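Home Journal Workshops Shop Contact

Filed under: Moon Notes & Remedies

3 min read

Hello lovelies,

Well, the full moon is nearly on us again and I've been awake since silly o'clock with it, so I thought I'd get up, put the kettle on and write to you about sound baths (a lot of you have been asking!). I came to singing bowls quite late. I'd been blending oils and teas for years before Gizella Hegyi sat me down in her front room in May, put a bowl on my breastbone and gave it one soft tap. I cried for most of the afternoon, in a good way, and drove home feeling as if someone had opened all my windows.

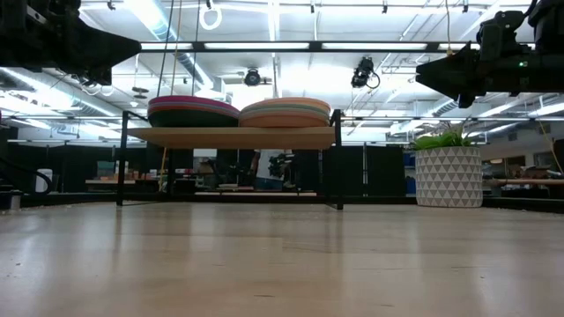 Since then I've been practising most mornings before breakfast. I start with the low bowl, the one I call Grandmother, and let her ring right out before I touch anything else. If your mind is chattering, don't fight it, just follow the note down until you can't tell if you're hearing it or remembering it. Then breathe, and go again. I do this 3 times, and on heavy days I'll do it again at bedtime with a drop of vetiver on each wrist.

People ask whether you need a particular note for a particular chakra. Gizella says yes, quite firmly! I'm a bit looser about it. I think your body leans towards the sound it wants, and on the day we tried it at Istholm, Souad Morsy (who swore she was a heart chakra person through and through) went straight for the deep root note and wouldn't give it back.

So, the news! We're holding a proper evening sound bath at Istholm on Tue 4 November, with Rongrong Jiang playing the gongs and me on bowls. There are 22 places on mats, and if lying on the floor isn't for you then please say when you book and we'll save you a comfy chair. Bring a blanket, thick socks and something small from home to charge on the altar, maybe a ring or a stone you've been carrying around. Eat lightly beforehand. I once did one after a lasagne and I don't recommend it.

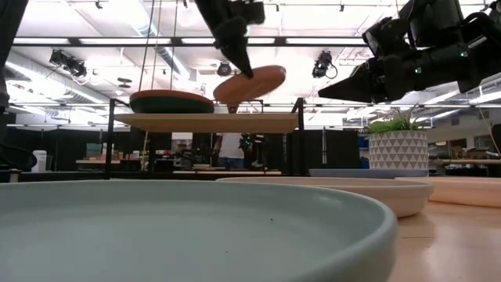
Plates and the little triangle-patterned planter.

Kenza Ragab will be pouring her lemon balm and rose tea afterwards, so do stay and don't rush off to the car park, it really helps you land back in yourself. Doors open at half past six and we close them when the first gong sounds, so give yourself time for the parking.

Tickets are £29, or bring a friend and write to me for the pair price. Just reply to this email with your name and whether you'd like a mat or a chair.

Big love and soft moonlight to you all x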